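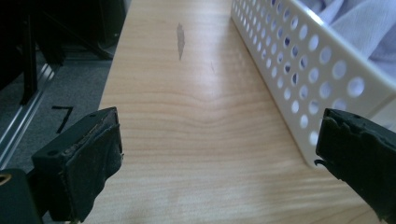

Petura objects that a chapter on moisture movement should begin with the living tree, where most of the water is held. The objection is fair, but this book follows the usual order and starts with the sawn board.

Chapter 7
Wood and Water

Wood takes up water from damp air and gives it back to dry air. As it does so it swells and shrinks. The change along the grain is small enough to ignore in most work. The change across the grain is not, and it must be allowed for in any wide panel.

Two terms are used throughout. Moisture content is the weight of water in a piece divided by its oven-dry weight – the result can exceed 100 percent in green wood. Equilibrium moisture content is the value at which the piece neither gains nor loses water in the surrounding air.

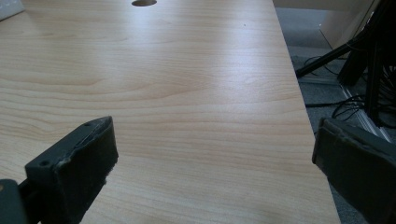

7.1 Bound and Free Water

Water is held in wood in two ways. Free water fills the cell cavities and leaves first. Bound water sits within the cell walls – its loss causes shrinkage. The point at which the cavities are empty and the walls still full is called the fiber saturation point. Section 7.3 gives the method for finding it.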